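The Budget Sheet

Harriet Haverford had written the first line of the request four times, and each time it came out as an apology.

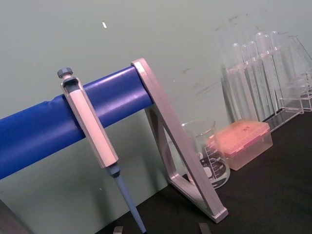
Dolores said on the phone that a request for an arm should never begin with the price. Put first what the people do all day, she said, and then what the arm would do, and let them find the price by themselves on page 2.

"They will look for the price before anything else," said Harriet.

"Of course they will. But they will have to turn the page."

Harriet deleted the line a fifth time. It was 7th December, the offer from Lindgren was open until the end of the month, and the offer from Gronuner had no date on it at all, which made her trust it less. She put the two papers next to each other on her desk. Lindgren wanted more money for the arm and gave the training for free. Gronuner sold the arm cheaply and then asked for money for every small thing – the cable, the software, the spare fingers, the visit of a man who would say that everything was connected correctly.

She opened the sheet again. In the column for fingers she had typed 355, and beside it the word "pair". In the column for the yearly service she had typed 657. She did not remember anymore if this was with tax or without.

"Are you still there?" asked Dolores.

"I am looking for the tax."

"Which one do you want? Without thinking."

Harriet thought anyway. At Zonwood, where she had worked before, they had bought a large machine in one afternoon because the director liked the salesman. It stood under a plastic cover for two winters. People put their coats on it. She had promised herself then that she would never sign for a thing before she had written down who would use it on a normal morning, and for what.

So she wrote this now. She wrote that the pipetting took nine hours in a week, and that it was always the same two people who did it, and that one of them wore a bandage on the wrist in the evenings. She wrote that the arm had to take a pipette from its stand and bring it back again, and that if it could not do this, the rest of the offer was of no interest. She wrote that there was no money for a new table and that the arm must fit on the old one.

It became almost a whole page. She read it aloud into the phone, slowly, and Dolores did not interrupt, only at the table she made a small sound.

"What is wrong with the table?"

"Nothing. Leave the table. And the service?"

"Lindgren, two years. After that we pay."

"Then put the third year in now," said Dolores. "In the third year they will tell you that there was never any third year."

Harriet added a row. The total at the bottom changed, and it was not a nice number. She looked at it for some time, then she moved it to the second page and pressed save.

"I want Lindgren," she said.

"I know. Send it before lunch, they read slower after lunch."

She wrote the name of the head of purchasing in the address line, attached the file, and then took it off again, to check the tax.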